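Visit to the Brelthorpe Returns Center

20 Feb 2020

Members of the Tilach study group were received at Brelthorpe by Liliana Benedetti, who is responsible for the sorting of small household goods. The visit lasted 90 minutes and covered receiving, sorting and repacking.

The sorting room is laid out with wooden tabletops and gray bins divided into two compartments. Items of very different kinds share one bin – a cup, a pair of sunglasses, a packet – and are sorted one at a time. Ms. Benedetti noted that the center handles almost 1,000 items on a normal day.
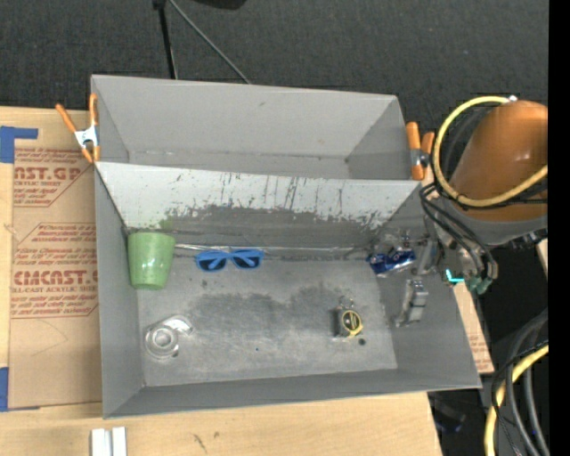 Wear on the bins was discussed at some length. The sloped dividers take most of the contact, and their light coating rubs away along the lower part long before the upper edge shows any damage. Brelthorpe has 47 bins in service and intends to replace the oldest in April.

Members also asked about clear items, which are easily overlooked against a gray floor. A trial of darker liners, supplied by Edet, is planned for two of the tables.

The group thanks Ms. Benedetti and her staff for their time. The next visit will be to the Eltel packing hall.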